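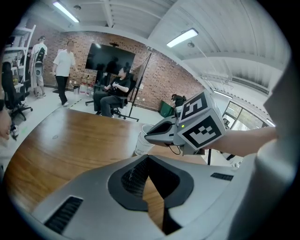 nmorsy
Jaws on one of our hand-held grippers stop short of closing by 4 mm. Marker cube tracks fine. Anyone seen this?

dubey_bench
Recalibrate the zero. Ours drifts after 500 cycles.

nmorsy
Did that twice, same gap. The glove setup on the same table reads fine.
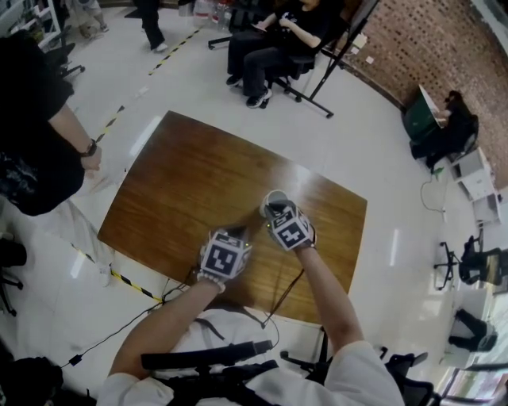
So I don't think it's the tracking side. The linkage feels stiff near the end of travel.

Kolbrun B
Disagree with recalibrating. Clean the pads and the slide first, then check the cable — if it's pulled tight it drags. Then test:
1. Open and close 20 times, nothing in the jaws.
2. Pick up a paper cup and hold it for 15 seconds.
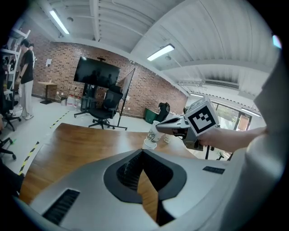
3. Zero it last.

dubey_bench
I'd still zero first.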